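Section 3: Setting up the house for a silent retreat

Read this section before the guests arrive. Reading it afterwards is possible, but you will have to do it in a whisper.

3.1 The day before

1. Walk through every bedroom and put a hand on each radiator. Report cold ones to the office at Istavwood before noon.
2. Wind the landing clock, then stop it. Guests on silence can hear a clock through two doors and a pillow.
3. Set out the name cards in the dining room. The house holds 16, and the long table seats them all if the bench from the porch is brought in.
4. Put the Anard hymn books in the chapel, spines outward. They are the green ones. The red ones have the old numbering and have ended more than one evening prayer early.

Note: Guests who ask for a room "away from the road" should be given the garden side. Guests who ask for a room away from the rooks should be given our sympathy.

3.2 The bell

1. Ring the handbell for meals and prayer only. Two strokes are enough.
2. Leave 80 seconds between the bell and the first reading. It will feel like a fortnight. Use a watch.
3. Return the bell to its hook. A bell left on a windowsill will be rung by someone's sleeve.

Caution: Do not ring the bell to find out whether it works.

3.3 Opening evening

1. Welcome people at the door and show them where to leave their boots.
2. Serve supper with talking. This is the last of it, so expect a rush.
3. After the pudding, explain the silence once, in plain words: when it begins, when it ends, and that notes may be left on the board by the stairs. Guests with a real worry should knock on the leader's door at any hour.
4. Collect telephones only from those who offer them. Label each one. Zaid Aoun wrote the labels for the October retreat and his handwriting is not to be copied.
5. Begin the silence with a psalm. Keep it short; the long ones can wait until people have slept.

Note: Laughter in the first hour is normal and passes from one end of the table to the other. Look at your plate.
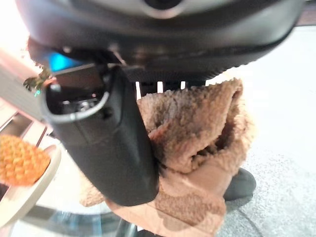
Gripper finger and housing, seen from underneath.

3.4 Talks and readings

1. Give no more than 2 talks a day. The Atallah notes in the blue folder run to twenty minutes each when read at a sensible pace.
2. Stand where the people at the back can hear you. Ask them to nod.
3. Leave the room first when you have finished, or they will all sit there being polite.

3.5 Ending the silence

1. Break it at breakfast on the last day, with a grace said together.
2. Keep the kettle full.
3. Hand back telephones after the washing-up.

Caution: Some guests will not want to talk yet. Seat them by the window and pass them the marmalade.

Section last revised January 5, 2021.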